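Prultach test

The Prultach test is a procedure for measuring how well a robot control policy handles the switches, buttons and knobs of an electrical cabinet it was not trained on. It was proposed by Dorota Chmielewska and Stanisława Stępień in a report dated 2022-01-02 and takes its name from Prultach, the town where the first trials were run. The report claimed that a policy trained on demonstrations from one cabinet could work the controls of another with little loss of accuracy. That claim has been widely repeated and only partly supported.

Background

Operating a panel is harder for a robot than it looks. A push button needs a short, straight press, a rotary switch needs a grip and a turn, and an emergency stop can be knocked by a wrist passing too close to it. Earlier work at the Dreststead laboratory dealt with single controls mounted on a bare board. Chmielewska argued that such boards said little about real cabinets, where the controls sit close together and many look alike.

Procedure

A policy is trained on 400 demonstrations recorded by a human operator on the training cabinet. It is then given 147 written commands for a second cabinet, such as turning a named selector one position or pressing the green button in a given row. An attempt passes if the right control ends in the right state and no other control has changed. The operator may not step in. Each command is tried once, a rule that makes the test cheap to run and its results noisy.

The policy receives images from a head camera and the joint positions of the arm. It has no force sensing at the fingertips. Stępień later described this as the weakest part of the design - a press that stops short of the contact can look the same to the camera as one that reaches it.

Reported results

The original report gave a pass rate for push buttons close to that of the training cabinet and a lower one for rotary switches. It did not list failures by type. It also left out how the second cabinet had been chosen, and readers have pointed out that its layout shared several rows with the first. If the two doors were near copies, the result shows memory for positions more than any general skill.
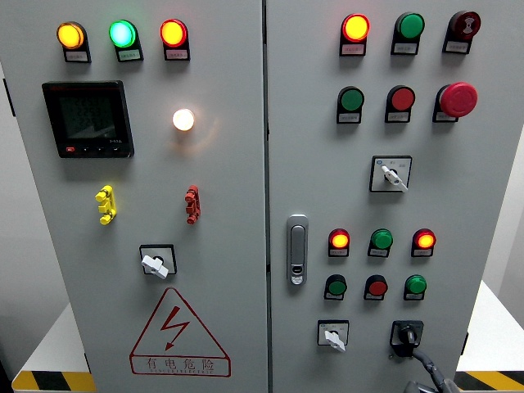 Double-door control cabinet with indicator lamps, push buttons and rotary switches. The emergency stop is the large red mushroom head on the right door.

Criticism

A group at Pawłowska repeated the test in October of the same year with a cabinet from a different builder. With the same 400 demonstrations, the pass rate for rotary switches fell by more than half. Adding 700 demonstrations from other panels brought part of it back, but the gain came almost entirely from buttons. The authors replied that the lighting had differed between the two sites, and did not publish a corrected run.

A second complaint concerns lit indicators. Lamps and buttons often share a size and color, and the Pawłowska group found that the policy sometimes pressed a lamp. Under the scoring rule this counts the same as a missed button, so the published figures cannot show how often it happened.

Variants

The Terner variant shortens the command list to 50 and allows three attempts at each. Its scores are higher and should not be compared with those of the full test, although product literature has done so.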